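Sock people wanted (paid, part-time, from January)

Hi! I run the finishing table at Fondden, a small sock and hosiery workshop on the second floor of the old Nomura building, and I need more hands. We knit, wash, sort, pair, fold and pack socks all day long, and the pairing and folding end of things has gotten away from me. If you're the kind of person who finds a basket of clean laundry kind of soothing, please keep reading.

I'm looking for 3 people. Each spot is 12 hours a week, in the mornings, starting at 8:30 and done in time for lunch. You'd be working with me and whoever else is on the table that day. There's usually a radio going (we take turns picking the station, and yes, I will hear country music requests).

What you'd be doing

Mostly you'd be handling socks that have just come up from the wash. They arrive in big mixed bins, inside out, twisted, some with a toe stuffed halfway up the leg. You shake each one out, run your hand inside to feel for loose threads at the toe seam, turn it right side out, and lay it flat with the heel facing you. Then you find its partner. Sounds easy, and with the stripes it is! The heathered grays are another story. We make four of them, and two are so close that I still walk over to the window to tell them apart.
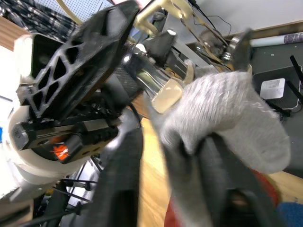
A light gray knit from the fuzzy end of the range, toe to the right.

The fuzzy knits need a lighter touch than the cotton ones. They snag on rough fingernails and they stretch if you tug at the cuff, so we pick them up by the middle or the toe. They also won't stay folded unless you smooth them down first and give them a second to settle. I'll show you all of this on your first morning, and you'll get a whole bin of seconds to practice on before you touch anything that's going to a store.

After pairing comes folding and banding. Our regular customers like a flat fold with the paper band snug across the arch. Our biggest order right now is for Fultar, a gift shop that wants theirs rolled, toes in, six pairs to a box. That one order is 1,663 pairs and you will get very, very good at rolling.

The rest of the job is odds and ends: refilling the band drawer, taping boxes, sweeping up lint (so much lint), and putting the singles in the singles crate. We go through the crate at the end of every month and it's my favorite hour of the job, because half the missing partners come back.

Who I'm hoping to hear from

You don't need any factory or sewing experience. I came here from a bakery. You do need to be okay with doing the same thing for a good stretch of time, and you need to see color well enough to sort close shades under daylight bulbs. You can stand or sit, we have tall stools and regular chairs and the tables go up and down. The bins get lifted by cart, so heavy lifting isn't part of it. If wool makes you itch, tell me, and I'll keep you on the cotton side.

Being on time matters more to me than being fast. New people usually pair 40 or so in their first hour and feel bad about it. Please don't! Speed comes by itself after a couple of weeks, and I'd much rather have a slow pair that matches than a quick one that comes back in the mail.

Pay and other practical stuff

The pay is $19 an hour, every two weeks, and the training mornings are paid the same as any other. There's a coffee maker, a decent fridge, and a discount on everything we make. You can also take home seconds, within reason (my family has asked me to stop). The 47 bus stops across the street and there's a bike rack inside the loading door. Parking is tight, so if you drive, come a few minutes early and try the side lot behind Gerier, the upholstery place next door. They're fine with us using the back row until noon.

The building has an elevator and the restroom is on our floor. It does get warm up here in summer with the dryers going, so wear layers you can peel off. Rings and bracelets come off at the table, and there's a dish by the sink to keep them in.

How to apply

Skip the formal cover letter. Send a few lines to the Fondden front desk, or drop a note through the door slot downstairs, and tell me which mornings you're free, when you could start, and the best way to reach you. A resume is fine if you have one handy. I'll invite people in for an hour at the table so you can try the work and see if you like it, and that hour is paid too.

I'm reading everything myself, in between bins, so give me a few days to write back. I'll keep the ad up until all the spots are filled.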